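Questions people keep sending me about the Zando work

I'm Alina, and I do most of the disassembly experiments on the Zando project at Orkbridge. Since the talk went up I've been getting the same emails over and over (which is lovely, keep them coming!), so I'm putting my answers in one place. Last updated Wednesday, April 22, 2020.

What is Zando, in one breath?

It's a method for getting a robot arm to take parts out of old desktop computers and park them in holders, using mostly what it sees from the wrist. We teach it from demonstrations, then let it correct itself in the last stretch before contact, where everything used to go wrong for us.

Why desktops and workstations? Aren't phones the bigger pile?

Probably, yes. But phones are glued shut and I like my evenings. A workstation opens up, the parts stand in slots, and most of them can go back in again so we can run the next trial. Behrouz Babaei started us on these cases before I joined and I've never wanted to switch. They're also cluttered in a very honest, everyday way: cards on edge, latches, brackets, memory slots on both sides of the processor socket, and not much elbow room for the fingers once you get down near the board.
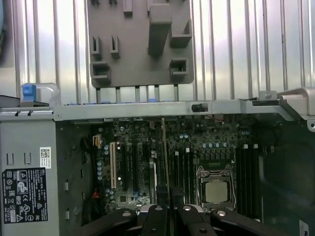
Do you use a model of the case?

No, and this is the part people push back on the most. Lajos Szalai tried it the other way for a whole winter with measured drawings of each chassis, and it was fine until somebody moved a bracket. What we do now is pick a target in the wrist view, move toward it in short steps, and look again after every step. The policy puts out a small motion and a guess at how sure it is. If it's unsure, it backs up and comes in again.

How much data did it take?

We trained on 741 demonstrations, all done by hand with the arm. Kaiwen Du did the lion's share and is a much smoother operator than I am, to the point that you can tell from the motion plots which ones are mine. We tried cutting the set down to 300 and the pulling-out part hardly suffered. Placing fell apart, though. I think there's just more ways to be slightly wrong when you're putting something in.

So placing is harder than removing?

For us, by a mile! When you remove a part, the slot guides it for you at the start. When you place it, the thing you're holding is long and skinny, it can tilt in the fingers, and the fingers themselves cover up part of what the camera would like to see. We train a separate correction step for this and it only looks at a crop near the tip of the part. The holders on the gray panel come in different shapes, and the narrow ones are the ones that keep me humble.

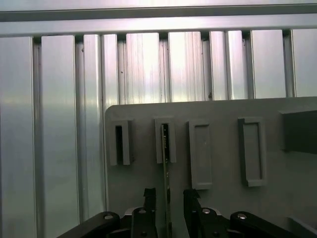 The upper end of a thin strip in one of the narrow holders, seen from the wrist camera.

Doesn't all that shiny metal confuse the camera?

It did. Bare aluminum and ribbed metal behind the work gave us bright streaks that shifted with every move, and the early versions would happily chase one. We thought about hanging a cloth back there, but Þórarinn Fogh argued (loudly, and he was right) that a recycling shop isn't going to hang a cloth. So we left the metal and randomized brightness and contrast in training instead. That got us most of the way.

Is there a force sensor?

Not in the fingers. We read the motor currents and stop when they climb too fast. It's crude and I'd like something better, but it has saved a lot of parts from being bent.

Can it handle a case it has never seen?

Sort of. We held 2 models out of training completely. Removal carried over well on both. Placing doesn't really depend on the case, so that stayed where it was. What does not carry over is latches and levers, and I wouldn't trust it with a new kind at all.

Can I have the code?

The training code, yes, write to me. The demonstrations have to wait until the folks at Trolthorpe finish with their half of the storage move, which was meant to be done in January.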